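Arm taking over the parts drawers, what happens to the crib staff?
Community help > Workplace > Small manufacturing

Posted by stockroom_berkdale, November 2022

I work in the tool crib at a repair shop in Berkdale. There are 3 of us on days and 2 on nights. We hand out small parts and consumables from drawer cabinets, sign them out, and put back whatever comes in unused. Management wants a robot arm to do the drawer work. It would open the right drawer, put the item in or take it out, and close it again. They're trying it out in simulation first and say nothing gets bought before June.

We have nearly 3,000 stock items, and a lot of them live in drawers whose labels only make sense to us. I'm not against the thing. I want to know what the job looks like afterward, and whether anybody here has been through it. Do people get moved or let go? Who fixes the count when it's wrong?

torque_and_tea

Depends on your boss. Ours put in a vending cabinet and it was fine. Get it in writing.

Porncombe_Stores

We went through this at the Porncombe site. The window stayed open, but the work behind it changed. Before, I spent most of a shift walking and pulling drawers. Now I do receiving, labels, cycle counts, and whatever the arm gives up on. It gives up on odd shapes and on drawers that are too full.

Nobody on our crew was let go, but one opening was never filled, and the night shift went down to one person. That person is alone with the machine for 9 hours, and it was the biggest complaint we had. Ask about it now, before the schedule is drawn up.

The other thing is labels. We had to redo all of ours, and it was done on top of normal work. Ask for paid hours for that. Also ask who is allowed to stop the arm. At first only the maintenance lead could, and we lost half a morning over one stuck drawer.

Plida_nights

Similar story at Plida, except that ours came through a contractor, Mühlbauer, and they trained two of the crib people to set up new drawers. Those two got a pay grade out of it and the rest of us didn't, so there was some bad feeling. If there's training, ask how they pick who goes.

Ask to see the simulation too. Ours was a cabinet on a table with an arm next to it, and we could point out things like knobs being different on our real drawers. These are from that stage:

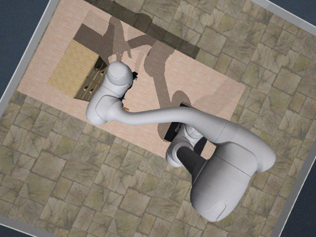
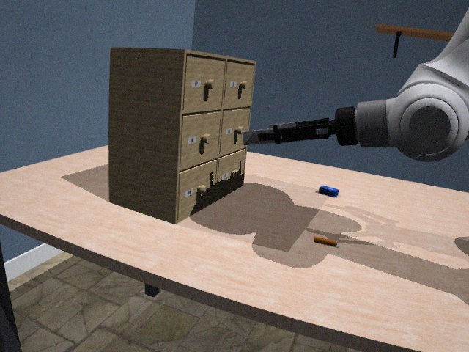
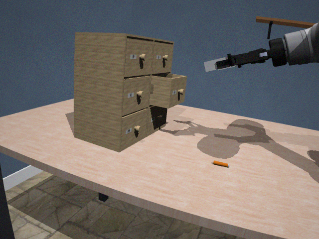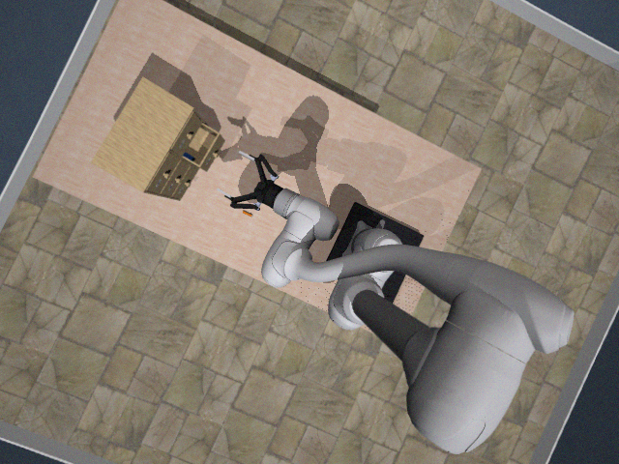 stockroom_berkdale

Thanks, that helps. If the arm puts a part in the wrong drawer, who gets written up for it?

Plida_nights

At our place it goes in the log as a machine fault, and whoever is on shift corrects the count without a write-up. We had to ask for that rule, and it was added to the crib procedure before the arm went live.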